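Visit report: Mostik open day
August 16, 2020

Mostik prints and binds business titles in short runs, most of them between 50 and 1000 copies. The open day covered the press hall, the bindery and a talk on how small publishers handle management books. Groups were limited to 13 and the tour took a little over an hour.

The press hall runs two digital lines. Files arrive as PDF, are checked for bleed and font embedding, and go to the queue the same day. The guide put the usual faults down to spine widths worked out for the wrong paper weight. Mostik now issues its own spine table to clients, revised in March.

Binding is mostly perfect bound, with PUR glue for anything over 30 sheets. Sewn sections are sent out to Shirima. Trimming is done last, in stacks, and a sample from each stack is opened flat to test the spine. I was allowed to try one of the rejects - the glue held, but the cover had been creased too close to the hinge.

The talk was given by the editorial side of Flostora, a publisher of books on staff management and team leadership. Its main point was that reprints should be decided on monthly sales, with the author's own bulk orders kept in a separate column. Slides were clear, though the returns chart used two different scales.

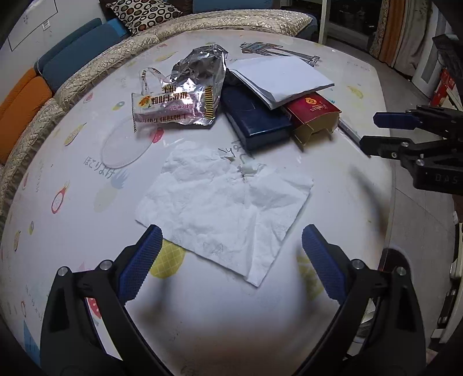

Questions afterwards were mainly on metadata. Flostora sends its records through Esov, and corrections to subject codes can take a week to reach the shops. Page counts are the most common error, as they are often entered before the index is set.

Copies of the spine table were available at the exit. The paper samples had run out by the afternoon.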